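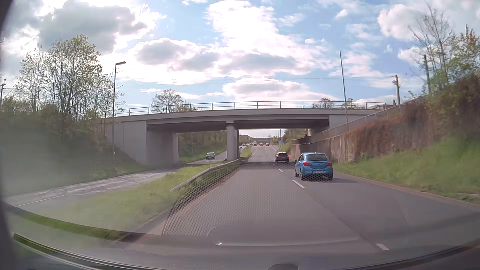
Road view from my front camera, coming up to the bridge behind the blue hatchback.

Lane keeping drops out under bridges after windshield cleaning

Posted by Fulport, 30 June 2021

I look after one test car with a Mimier driver assistance kit. The front camera sits behind the windshield on a bracket. For two months it worked well. Then I cleaned the inside of the glass and put the bracket back, and now the lane keeping gives up when I go from sun into the shadow of a bridge. The log says "lane confidence low", 326 times in one week. The limit for this message is 60 and I did not change it. In the picture there is a honeycomb reflection over the left lane and the lower part of the car ahead, and a shiny curved line under it. Should I calibrate again, or is it the reflection?

Ojala

Do the reflection first. Your honeycomb lies on the left lane, and the lane markings there are short dashes, so the software has little to work with. When you go into the shadow the road becomes dark and the reflection stays bright – then it wins.

Put matte black cloth on top of the dashboard, from the glass back to the vents. Check the rubber hood around the lens also. It must touch the glass on all sides. On my car it was folded under at one corner after cleaning, and I did not see it from the driver seat, only from outside with a lamp.

After this, calibrate. You took the bracket off, so the old values are not good anymore. Park on level ground, put the target board in front at the distance in your manual, tire pressure correct, nothing heavy in the trunk. Wait until the counter shows 100 frames accepted. Save the old file before you start.

Clulex

Same kit here. I only changed the exposure to "fast" and it was better. Did not try cloth.

Ojala

Fast exposure helped me a little at bridges, but at night the picture was noisy and I set it back in August last year. I would leave it for the end.

Fulport

Thank you both. The hood was folded on the left side. I have ordered the cloth and will calibrate when it is in place.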